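Questions we get about the long tables at Plurnbridge Hall, answered by Marlene Friesen, who books them.

**How many people can I invite?**

The hall holds 200. The fire marshal picked that number and he doesn't care that your cousins are thin.

**What does it cost?**

$277 for an evening, tables and chairs included. Tablecloths are yours to bring. We used to lend ours out, and then we had no tablecloths.

**Can I hold a date without paying?**

For 2 weeks. After that it goes to whoever is next on the list, and there is always somebody next, usually a quilting group with a checkbook already open.

**Do I need tablecloths at all?**

No. Plenty of parties go without. If you skip them, please use coasters and put something under hot dishes. A folded dish towel is fine. A paper napkin is a wish.

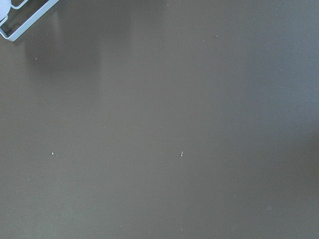
The same goes for candles. Put them in a jar or on a plate, and keep them away from Uncle Whoever and his sleeves. Glitter is banned in all forms, including the kind that's "stuck on really well."

**What can I clean up with?**

Warm water, a drop of dish soap and a soft cloth. The cloths are under the kitchen sink. The green scrubbing pads are for pots and only pots. Tape comes off easier that night than it will in the morning.

**Can we move the tables?**

Yes, with 2 people to a table. Lift, don't drag. The floor was redone in April and I'm still fond of it.

**Is there a kitchen?**

There's a stove, a fridge and a coffee urn that takes forever. Start the urn before you hang a single streamer. The left back burner has retired.

**When do we have to be out?**

11 p.m., meaning the door is locked and you're on the outside of it. Music off at 10:30. The neighbors have my home number and they enjoy using it.

**Do I get my deposit back?**

Most people do. See glitter.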